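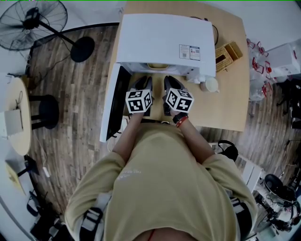 A white microwave oven with its door open.

"People are ashamed of their lunch"

Hertta Kiiskinen came to Lallport to teach home economics and stayed for the leftovers. For eleven winters she has given an evening course in the Kudari district on how to eat the food which is already in the house. In February she finished the manuscript of her first book, and we met in the back room of Noletti, a café where she has written most of it.

She orders soup, and when it comes she looks into the bowl for a moment before she takes the spoon.

"Yesterday's," she says, quite satisfied. "You see it from the potatoes. They have gone soft at the corners and the soup has become thicker. It is better today than it was yesterday, but a café cannot write this on the board."

The book is about lunch, and more exactly about the lunch that people carry with them to work in a box. I ask her why she did not write about dinner, where most of the food in a home is cooked.

"Because dinner has already a hundred books, and everybody lies in them a little. At dinner you show what you can do. The lunch box shows how you live. It has the end of the rice, half a sausage, a piece of fish that the child did not want. When I started the course I asked the students to bring their real lunch for the first evening. Half of them had gone to the shop and bought something nice on the way."

She laughs, but she says that the shame is the real subject of the book. Many of her students cook well and have enough money. Still they throw away good food because they do not like to be seen eating it.

"One man worked in an office at Zeng, in the accounts. He told me that he ate his lunch in the car for two years. He had his mother's cabbage rolls, wonderful ones. But cabbage smells when it is warm, and once a colleague had made a face. One face! After that he took cold sandwiches, and the cabbage rolls he ate in the parking lot."

The break room has a whole chapter. Kiiskinen believes that the kitchen at work is the place where it is decided what people dare to cook at home on the evening before. If there is a long line for the microwave oven, they bring bread. If someone has complained about fish, there will be no fish in the boxes for months.

"I have read many notes on the doors of microwave ovens," she says. "I wrote them down in a notebook. They are always angry and always very polite. 'Kindly remember that we all breathe the same air.' The person who wrote that had used a ruler to make the lines straight."

Does she think that such notes are wrong?

"No, I understand them. I don't want to smell your fish either at half past eleven, when I am hungry and have my own meeting. But then talk about it. Put a lid on the food and open a window, and heat it on lower power for a longer time. It is mostly the high power that makes the smell, and also the dry edges. People press the biggest button and go away to look at their phone."

Her advice on warming food is simple, and she repeats it in the same words that her students must have heard many times. Spread the food flat. Leave a hole in the middle, like in a ring cake. Add a spoon of water to rice and pasta, and stir when half of the time has gone. Let it stand for a minute with the lid on before eating, and see that it is hot all the way through.

"The minute of standing is the hardest part to teach," she says. "They are grown people and they cannot wait one minute."

Not all leftovers should be warmed, in her opinion. Roasted vegetables she prefers cold, with vinegar and some mustard. Boiled potatoes she slices into a salad. Chicken she takes from the bone on the same evening, while she is anyway cleaning the kitchen, and the bones go in a bag in the freezer until there are enough for a broth.

I mention that all this sounds like a lot of work at the end of a long day. She puts down the spoon.

"Yes. It is work, and I get tired of the books which say that it isn't. After dinner you want to sit. My only trick is that I pack the box before I eat. I take the pot from the stove, I fill tomorrow's box, and then we have dinner. What is in the box is gone, it belongs to tomorrow. My husband was against this in the beginning. He felt that the best pieces went away in front of his eyes – and he was right, they did."

The manuscript has 249 pages, and she would like it to be shorter. The publisher asked for 50 recipes. She did not want any. They agreed in the end that the recipes will be at the back, without photographs, and that each one starts from something which is already cooked.

"It is difficult to write a recipe for leftovers. How much rice? The rice that you have. The editor wrote in the margin 'please specify.' So I specified, and now it says 'two cups or what you have.' We had long e-mails about that 'or.'"

She grew up in a house where the word leftovers was not used. There was food, and it was on the table until it was finished. Her grandmother baked a thin pie every week from what was in the cupboard, and the children were not allowed to ask what it contained until they had eaten a piece.

"I don't want to make it romantic. Some of those pies were terrible. There was one with herring and carrots that I still think about. But she was never embarrassed. She put it in the middle of the table, with the good knife next to it."

The course in Kudari starts again in the fall, and the first evening will be the same as always, with the real lunch boxes on the table. Does she bring her own?

"Of course. Last time I had macaroni with a fried egg, and the egg was from the morning. It was gray at the edge. After that the others opened their boxes much faster."

The waitress comes for the bowl, which still has a little soup on the bottom. Kiiskinen holds it with one hand and asks for more bread.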